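Fixing a Gripper That Grabs Shadows in the Vatero Simulator
By Usha Salian, updated 2026-08-12

My two-arm desk task is simple enough to embarrass me. Pick up the computer mouse, put it down somewhere else. After 27 episodes the left arm had closed its gripper on bare tabletop 16 times, with great confidence and excellent form. If yours does the same, try the steps below before you retrain anything. I retrained first. It cost me 800 more episodes and the arm got better at grabbing nothing.

Step 1. Look at the overhead view with the lights as they ship.

Open the overhead camera and pause before the first grasp. The default Trasov light rig throws hard-to-ignore shadows of both arms onto the white table, and a dark gray mouse has to compete with them.

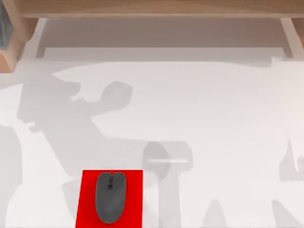 Overhead view, default lights. The mouse is on the red pad; the gray shapes on the table are arm shadows.

Step 2. Log the grasp target.

In the task config, set log_grasp_target to true and replay one failed episode. Compare the logged point with the mouse's real position. Mine kept landing to the right of the pad, on a patch of shadow. If your logged point is on the mouse and the arm still misses, you have a calibration problem and my sympathy. Skip to step 5.

Step 3. Check the wrist camera too.

I had assumed the close-up view would rescue the bad guess from overhead. It has shadows of its own, plus a large gripper finger taking up half the view.
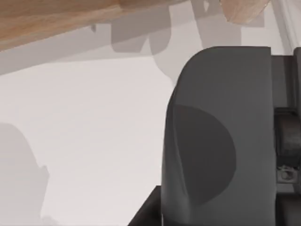 Wrist view: gripper finger at right, wood at top, shadows under it and at lower left.

Step 4. Change the lights.

Turn off cast shadows for the arms and replay the same episode. If the target jumps back to the mouse, you've found it. Then turn shadows back on and randomize the light position for training. Leaving them off forever gives you a lovely success rate and a robot that panics near a window.

Step 5. Recheck calibration.

Run the Wragg checker with both arms parked. Do it after every scene edit, including the ones you're sure didn't move the camera.

Step 6. Add a stop.

Set the gripper to abort if it closes fully without contact. The default is to carry on, so my arm delivered thin air to the drop zone and marked the job complete.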